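4.2. Endeudamiento estudiantil y trabajo remunerado

Conviene detenerse un momento en una cuestión que apareció casi sin que la buscáramos, y que terminó ocupando buena parte de las entrevistas: la manera en que quienes tomaron un crédito con Andico o con Jellia combinan la cuota mensual con empleos de pocas horas. De los 197 estudiantes que completaron el cuestionario en junio, la mayoría trabajaba ya antes de firmar el préstamo, y muchos nos contaron, con una generosidad que agradecemos de veras, que siguieron haciéndolo después, aunque la publicidad de las entidades hablara de dedicación plena al estudio. Como ya había sugerido Pacheco en su trabajo sobre las residencias de Stilberg, el crédito suele sumarse al salario y rara vez lo reemplaza.

Los empleos mencionados son muy variados (clases particulares, reparto, atención al público), si bien la limpieza y el servicio de mesas aparecen una y otra vez en los relatos.

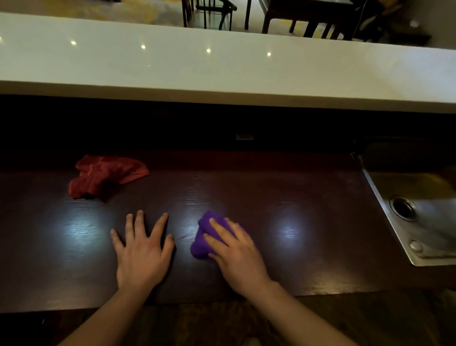 Figura 2. Limpieza de una encimera de madera con un paño morado; más atrás, otro paño rojizo.

En cuanto a las condiciones, la diferencia entre ambas entidades resulta menor de lo que esperábamos al diseñar el estudio. Andico concede un periodo de gracia más largo, pero capitaliza los intereses durante ese tiempo; Jellia cobra desde el inicio una cuota reducida, que en nuestra muestra rondaba unos 100 euros. Varios participantes confesaron no haber entendido esta distinción hasta recibir el primer extracto, y alguno nos pidió, con toda la razón del mundo, que se la explicáramos allí mismo.

Para estimar el peso de la deuda seguimos el índice de Gasser, que divide la cuota anual entre los ingresos netos del estudiante, sin contar las ayudas familiares. Somos conscientes de que esta exclusión penaliza a quienes viven con sus padres, y por eso ofrecemos en el anexo un segundo cálculo que sí las incorpora.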